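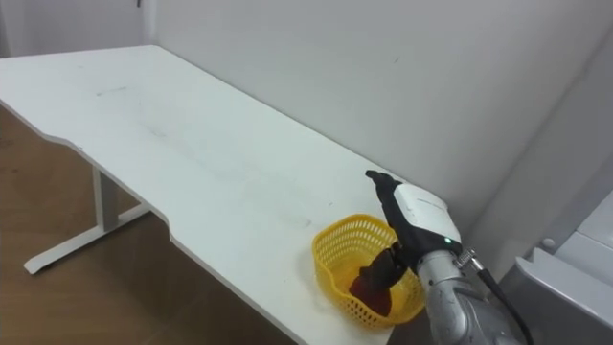
My grandmother ironed everything. Pillowcases, dish towels, my grandfather's undershirts, and once (I swear) a paper map. So when I moved into my own place I bought an iron as a matter of principle, and then I used it 6 times in three years.

What got me back to it was a tablecloth. I found it in January at the Ghanem estate sale, folded into a square the size of a phone book, with 1869 stitched in red thread in one corner. Forty dollars! I didn't even haggle. I got it home, shook it out, and it looked like a road atlas.

I called Raquel Aguiar, who ran the pressing room at the old Lendora laundry. "Is it linen?" she asked. It was. "Then get it damp. Damper than you think."

So I rolled it up in a wet bath towel, left it overnight, and started in at seven the next morning with the radio on. Wrong side first, hot iron, no pushing. It took me until lunch, and I loved it, every dull minute of it.

Some of the creases are still there. Raquel says a fold that old has worn into the threads and I should leave it alone, and I have, mostly. I go back at the one down the middle every few weeks. Last time I did the pillowcases too, while the iron was hot.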